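Minutes - Home and Shop Chores Working Group
Monthly meeting, 2 p.m., upstairs room at Groen

Present: Els Boersma (chair), Cor Van Wijk, Karlijn Michiels, Devendra Shukla
Apologies: Wim Martens
Minutes taken by: Karlijn Michiels

1. Previous minutes
Accepted with one correction. The Lesis quote was for parts only and did not include labour.

2. Can it do chores yet
Devendra spoke to the tabletop tidying work at Bumura. The job is to pick up small things from a table and put them where they belong. He said most people think of this as the easy end of housework and he no longer does. A ball, a toy plane and a glass bottle each need a different grip, and a hand that is good with one can be poor with the next.
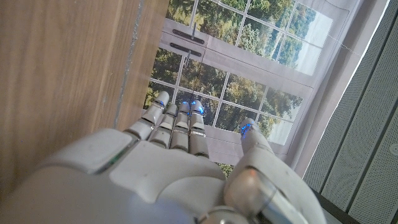
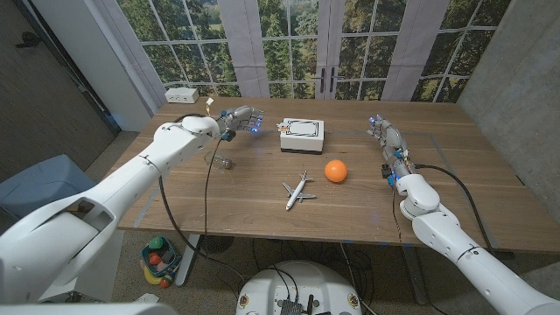 Two arms at the table, toy plane and orange ball in front of the box
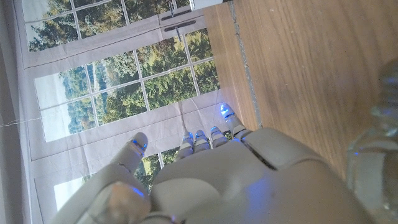 Bumura workshop, February

Figures from Devendra for the month: 711 attempts across all objects. The ball was picked up and put down in the right place in 98 per cent of its attempts. The glass bottle managed 38 per cent. The plane was somewhere between and he will send the number once he has checked the log.

Cor asked why the bottle was so far behind. Devendra said clear glass is hard for the cameras to judge, and a bottle on its side can roll when a finger touches it. Cor said his own shop has shelves full of glass, so for him that is the number that matters.

Els asked about speed. Devendra said it is slow, and a person would have the table cleared before the first object was put away. Els said slow is fine at home if no one has to stand there and watch. Devendra said at present someone does have to stand there.

Karlijn asked whether five fingers are needed at all. Discussion went on for a while. Cor favours a plain two-finger grip for shop work - cheaper, with fewer joints to service. Devendra would keep the full hand for homes, where cupboards, taps and handles were made for people. Not settled.

3. Shop-floor trial
Cor offered the back aisle of his store for a restocking trial, boxed goods only, no glass. Hours would be after closing. Els wants the insurance question answered in writing first.

Curadeck has offered floor matting at no charge if we return it clean. Accepted with thanks.

4. Budget
$3000 left for the year. Agreed to hold it until the trial is confirmed. Wim had asked by email for a second set of spare fingers. Deferred until he can attend.

5. Position for the newsletter
Agreed wording: "Machines can do parts of some chores, with supervision. We would not yet advise members to buy one for housework." Devendra asked that his view be noted that "parts of some" is a bit harsh. Noted.

Actions
Devendra - plane figures, and repeat the bottle runs with a coloured label on the glass
Cor - measure the back aisle and send a sketch
Els - write to the insurer
Karlijn - newsletter text

Meeting closed 3:40 p.m.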